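# Two-Handed Pick and Place with Hand-Held Grippers

Skarkgate project report, 2025-03-22

## Setup

The project compares two ways of recording pick and place data in a home setting: one hand-held gripper used alone, and a pair used together, one in each hand. Both tasks start from small round fruit spread on a tablecloth and end with the fruit in an open box at the back of the table. The operator stands at the front edge and does not walk around the table.

Each gripper has its own camera looking forward over the body, so the jaws always sit low in the view. With two grippers in use, each camera also sees part of the other tool whenever the hands come close together. We wanted to know if this helps or hurts a controller trained on the recordings.

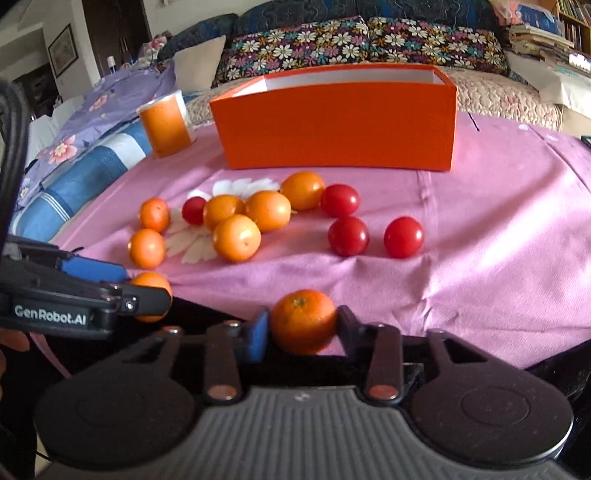 Camera exposure was locked at the start of each session. In the February trials it had been left on automatic, and the brightness of the cloth shifted every time a dark jaw moved across it. Those trials are left out of the results.

Clips were cut by hand from the moment the jaws began to close to the moment they were fully open again. Shakuntala Dubey labeled the clips and Tane Ashby checked them without seeing the first set of labels. Where the two disagreed, the clip was dropped. After this step, 2,040 clips from 13 sessions remained.

## Grip faults

A fault was logged when the fruit slipped, rolled away before contact, or was pushed into another piece. Slips were rare in both conditions. Most faults came from the approach: a jaw arriving low touches the cloth first, drags a fold with it, and the fruit moves. Smaller fruit was worse, as the jaws have to come down further to close below its widest point.

The pair had fewer roll-away faults than the single gripper. Operators tended to park the idle tool beside the group, where it worked as a stop. This was not in the instructions, and Armelle Le Goff argued for banning it. We kept it and added a label, "Prarness", for clips where it happens (the name comes from an old folder and has stuck).

## Camera view
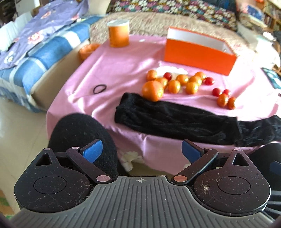
**Carys Bellis**

The jaw tips are the part of the view that matters most during the last stage of a grasp, and they stay in nearly the same place relative to the camera. The background does not. Sunlight on the cloth gave the tracking software, Pinholm, most of its trouble. Bright patches have sharp edges, and the tracker treated them as fixed features although they crept across the table during a session. Masking the jaws made tracking better in every session. Masking the bright patches as well made a small further difference — too small to justify the extra work.

For the pair, I also aligned the two camera streams by the jaw motion at the start of each clip. The remaining offset was about 200 ms in the worst case, and 3 sessions had to be aligned again by hand.

## Open points

The order of conditions was fixed: single gripper first, then the pair. Operators were more practiced by the second half, so part of the drop in roll-away faults may come from that. A repeat with the order swapped is planned. The labels and the alignment script are in the Parsons folder on the project drive, and the masks will be added once the file names have been cleaned up.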